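Subject: Re: [chores-and-machines] Can they tidy a table yet?

Picking up the thread from before the break, on whether any machine can be trusted with ordinary clearing up.
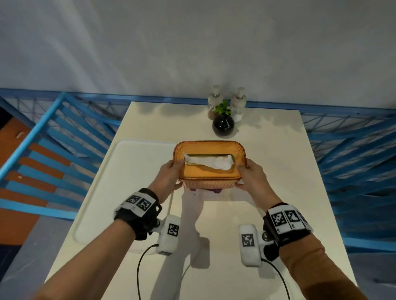

Tomos Howells wrote:

> Sorry to be the gloomy one again, but I still can't see it. A machine
> that does the same lift 200 times a shift is an old story, and we have
> had one of those at Trestness since before I had grey hair. Put a box
> of tissues in front of it, with a bit of paper sticking out of the top
> and something else lying underneath, and I would not give you 2 pence
> for its chances. My mother wipes down her kitchen table in less time
> than it takes our arm to find its home position. Has anyone on this
> list seen a machine clear a table it hadn't met before, start to
> finish, with no one stood next to it holding the red button?
>
> Tomos

Dear Tomos, dear all,

No need to be sorry, I enjoy your gloomy messages a good deal more than the cheerful brochures that come through my door! And I'll answer your question straight away before I wander off: no, I haven't. I have seen clearing up that went nicely for most of an afternoon and then came to grief over a tea towel. Somebody was always within reach of the button.

But I do think you picked a better example than you meant to. A tissue box is a lovely awkward thing. Think how you take hold of one when you want to move it along a table: one hand at each short end, fingers round the edge, and you don't squeeze, because the sides may give. You keep off the tissue without thinking about it. If there is some small thing under the box you lift a little higher, or put it down somewhere else, and you would be hard put to say afterwards which you did. All of that has to be learnt by the machine from somewhere, and the people I talk to now mostly get it from human hands, with straps and square markers on the wrists so that the movements can be followed. I find that rather touching, I must say. All those years of us being told to work like machines, and now they want to see how we pick up a box.

The Pastex people came to our evening in January (those of you who missed it missed a very good seed cake) and said they had set themselves 100 household objects and 777 small jobs to do with them, things like putting the lid back on, moving the vase without tipping it, standing the pump bottle up against the wall. Rigid things with a sensible shape went well. Anything see-through or shiny gave them trouble, and anything soft gave them more. They were very frank about it, which I liked. The Kratochvíl gripper we borrowed for the Trolau workshop was the same: splendid on trays, hopeless on cloth.

So where does that leave your mother's kitchen? I would say the moving of things from here to there is coming along faster than you and I expected. The deciding is another matter. Does the box belong on the table or has it been left there? Is the crumpled one on top clean, or did someone use it and stuff it back? My wife and I have been married a long while and still don't agree on that sort of thing.

If you have a spare hour, could you try your arm at Trestness on a plain tissue box and tell us how it fares? Slowly is fine. Take the ends, not the top, and do put something small underneath as you suggested. I'll bring ours along to the next evening if I can get it in the car, and if anybody has a spare 2-pin lead for the old controller I should be very glad of it.

All good wishes,
Bilal Qaisi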